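Last updated: 17 March 2024

Sunday, so I finally had time to write up the glassware mess (I know, half of it is plastic, I still call it glassware). Since January we've been keeping everything for the Halliday prep in one deep drawer, and every single time I want a flask I end up lifting out 3 other things first. So I'm trying baskets on the table, plus the brown tray with the cut-out handles for whatever is in play that day.

Rules so far: tray in the middle, baskets either side, and the tubes stay capped in their rack unless you're working with them!
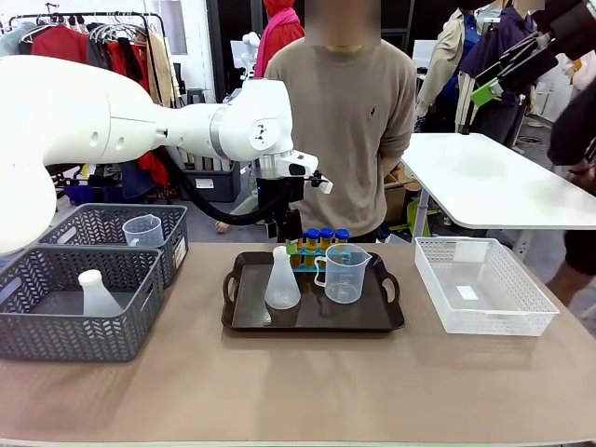
Posted by the bench notebook keeper, Alach workshop

The two dark gray baskets on the left take the flasks and measuring cups. I like the woven ones — the sides are full of gaps, so you can sort of see what's in there. The white one on the right is for things coming off the tray, and it was still empty at this point.

The teal rack went behind the flask and the jug, and I'm not sold on that. Reaching over a flask for a tube of brown liquid is asking for it. Next time rack in front, jug at the back, handle facing out.

Still to do: labels for the gray baskets, and find the 200 ml cylinder that went over to the Tustix bench.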